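2020-01-10 – Kununside kitchen cell, pre-run check

- [x] E-stop, both pendants – OK
- [x] Wrist brackets and connectors, L + R. Torque 12, marks redrawn
- [ ] Hand-to-hand hold, cup over open dishwasher
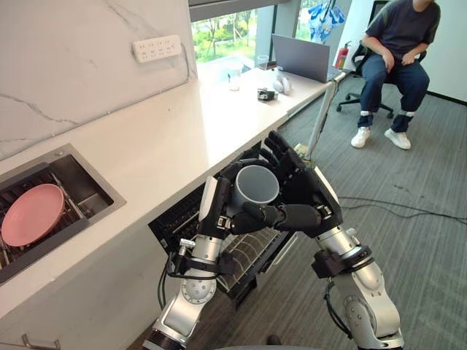 Kuster: please don't sign that one off until the left thumb is rehomed.

- [x] Grip pads wiped, finger screws checked, gripper cam lens cleaned
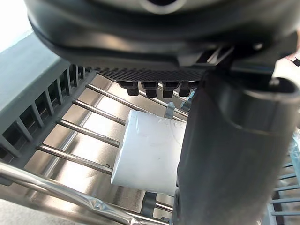

Does the gripper need rezeroing after a pad swap? Every time, before teh first pick.

- [x] Rack place, right hand on cup. Offset 524, was 592
- [ ] Floor cables by dishwasher – need a cover, ordered from Lidier 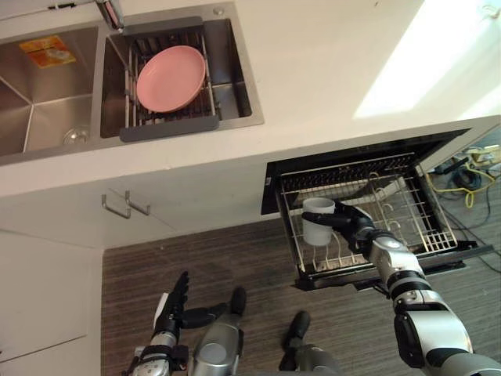
*Cornell*

Left hand parked open for rack place, leave it like that. Recheck wrist play after 7 cycles, log it seperately.

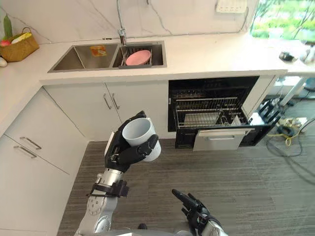 Item 6: mug hold, rim up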